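Drink Station Build - Frequently Asked Questions
Kolasik Shared Workshop

Who may use the station?
Members who have completed the two-part arm orientation with Gilmar Batista. Sessions are booked in blocks of two hours.
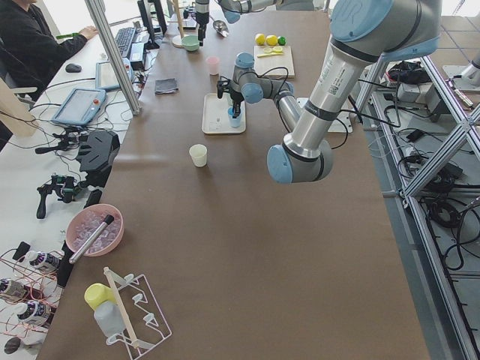
Bookings open each Monday at 6 a.m. and are limited to one per member per week.

Is the brown paper replaced?
Yes - members replace it at the end of each booking.

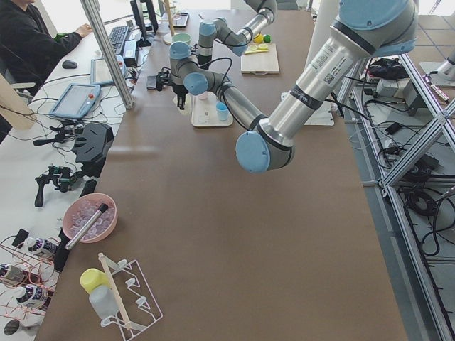 Both arms over the work table, with ice, lemon and lime set out.

Who approves program changes?
Reiko Miyazaki. Please submit changes in writing.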